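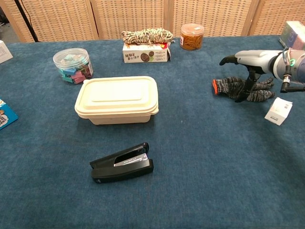 Wakley to Replace Stapled Paper Files With Single-Scan Intake

February 15, 2020

The town of Wakley will stop accepting stapled paper applications at its permits counter in October, under a records plan approved this week. Building, sign and street-opening permits will be scanned when they are received and stored in a document system supplied by Rendum, a records software firm based in Matheson.

The permits office holds 2,089 open files on paper. Each is kept in a folder with its drawings, fee receipt and inspection slips attached in order of receipt. Under the present procedure a file is scanned only after final inspection, when a clerk removes the fasteners, flattens the corners and feeds the sheets by hand. Sheets larger than 11 by 17 inches go out to a contractor.

Lachlan Paterson, the town's records manager, told the council that fastener removal takes up more staff time than the scanning itself. Torn corners are the usual cause of a rejected page, he said, followed by receipts printed on thermal paper that have faded before the file is closed.

"A receipt that sits in a folder for two years is often blank by the time we get to it," Paterson said. "Scanning on the first day fixes that. It does not fix the ones we already have."

Faded receipts in existing files will be reissued from the cashier's ledger where a matching entry can be found. Where no entry exists, the clerk will add a signed note to the record.

The new procedure sets a minimum resolution of 300 dots per inch for text pages. Drawings will be captured in grayscale and saved in an archival PDF format. A clerk will check each scan against the original before the applicant leaves the counter. The paper will then be boxed by date of receipt and kept until the permit is closed and the appeal period has run out.

Applicants who file on paper will be asked to bring loose sheets, single sided, in a flat envelope or held by a removable clip. Staples, glued tabs and comb bindings will be turned back at the counter. Applications sent by mail with staples will still be accepted through the end of the year, and staff will remove them.

Closed files are handled separately. Nearly 4,000 boxes of closed permits are stored at the Imasard warehouse, on the east side of town, and are not part of the Rendum contract. Some of the older boxes hold carbon copies and blueprints that cannot go through a sheet feeder. The council has asked for a separate estimate for that material — including the cost of flatbed work — before the next budget is drafted.

Permit fees are unchanged. The public terminal in the town hall lobby will be updated to show scanned applications once the clerk's check is complete. Personal phone numbers and signatures will be masked on the public copy.

Staff training begins in the summer. The counter will close at noon on two days while the scanners are installed and tested, and the dates will be posted at the permits office and on the town website.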